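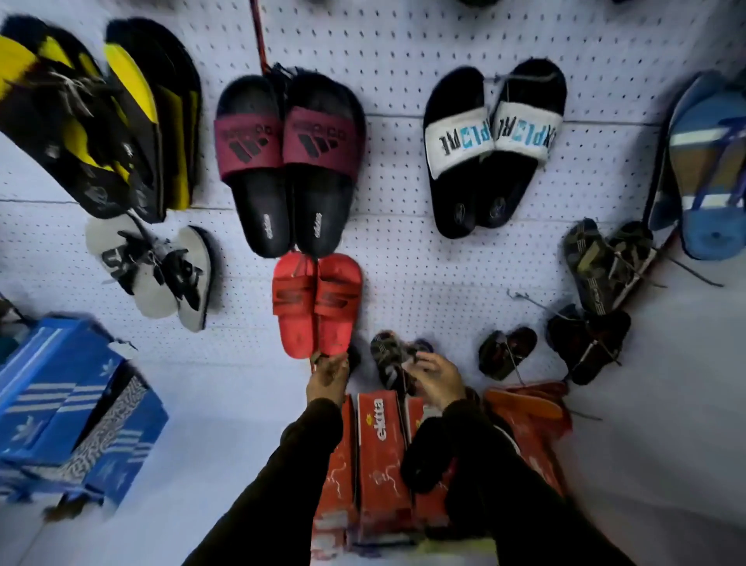

The Pair Above

The night bus to Deron had stopped running by the time I found the mistake, so I can say exactly how late it was: too late to go home and too early to begin the next day.

In those years I worked for Gridbridge, on the third floor, in the room with the bad radiator. We wrote software for robots that would one day put shops in order. The part that decided what to do next was called Leckie. The part that decided what was where was called Mitach, and Mitach was mine. I had not given it the name. I had only inherited it, together with a chair and a list of open problems.

Leckie was the one everybody liked. When it worked, a arm moved on the big screen and visitors made a pleased sound. When Mitach worked, there was nothing to see. A slipper was a slipper and it had a number, and one moment later it was still a slipper and had the same number. My whole job was that the number should not change.

The mistake was in clip 2156. We had 2000 clips for training and kept the rest apart for testing, and I was not supposed to look at the test clips very often, because a person who looks at them too much begins to write the program for them. But the same line had failed in the report for 17 nights, and I wanted to see it with my own eyes.

It was a wall of summer shoes. I knew the shop well by then, although I had never been in it. I knew the red boxes on the floor and the black and yellow slides high on the left. I knew the hands best. They wore black sleeves, and they were never in a hurry.

I let the clip play beside the output. Mitach had drawn its thin colored line around every pair, and at first all the lines were good. Then the hands went up to the slides with the white straps, the line trembled, and the number jumped to the pair hanging directly above. For Mitach, the pair in the hands did not exist anymore. Leckie, which believed everything Mitach told it, made a beautiful plan for taking a pair of slides out of a place where no hand was.

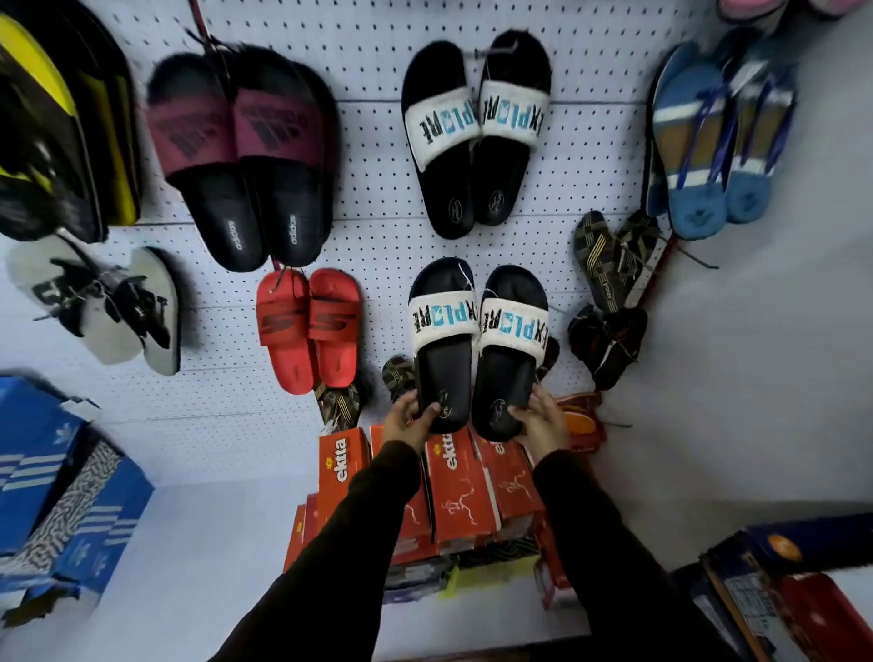 Two pairs of EXPLORE slides, one above the other.

I played it again. I played it slowly, and then I played it backward, which teaches you nothing but is restful.

You must understand that the two pairs were the same. They had the same black soles and the same blue and black letters. If somebody had shown me a small piece of one and a small piece of the other, I could not have told which was which, and I have had eyes all my life. Mitach compared small pieces. When a finger covered part of a slide, it looked for the best match nearby, and the best match was the uncovered twin.

The easy repair was to make it more stubborn. There was a setting for this, a waiting time before a number was allowed to move. It stood at almost nothing. I put it to 2 seconds and ran the clip, and the number stayed in the hands like a good child. I ran the other test clips and went to make tea.

When I came back, half of the report was red. A stubborn Mitach held on to everything. It held on to a sandal after the hands had let go of it. It gave a number to a box and kept the number on the bare floor after the box was moved. Leckie had made plans to pick up the floor.

I put the setting back and sat for a while with my coat over my knees. The radiator made its noise.

My grandmother sold cloth in a market, and I had helped her in summer, from June until the school opened. She had bolts of the same gray cotton lying one on the other, and she always knew which one a customer had already touched. I thought this was magic. I asked her how she could tell, when they were all the same gray. She said that she did not look at the cloth. She looked at the customer.

I had not thought of this for many years. I thought of it with my tea getting cold, and then I opened the file again.

Mitach knew about hands. It had always known, but it used them only as something in the way, a shape that covered the shoes and had to be cut out. The hands were thrown away on line forty of the main loop, before any matching was done. I moved that line down. Then I wrote a new piece, quite short, which said that when fingers close on a thing, the thing takes its place from the fingers, and when they open, it has its own place again. I wrote it badly, with names such as "hold" and "hold_new," and I left a comment for myself to clean it in the morning.

I ran the clip. The hands went up and closed. The line trembled as before, and I noticed I was holding the edge of the table. The number stayed where it was. Above it the other pair kept its own number, and Leckie drew its plan to the correct place.

The full report took until it was light outside. It was not all green. There was a child's sandal that still gave trouble, and a tangle of gray strings on which Mitach had strong and wrong opinions. But the line that had failed all those nights was gone from the list, and I printed the page, something we never did.

I took the first bus home. A woman in front of me was holding the rail, and when the bus turned she changed hands, the left letting go only after the right had closed. I watched her do it at every corner until my stop. My piece of code had no case for two hands.

I got off, crossed the road, and stood at the opposite stop to wait for the bus going back.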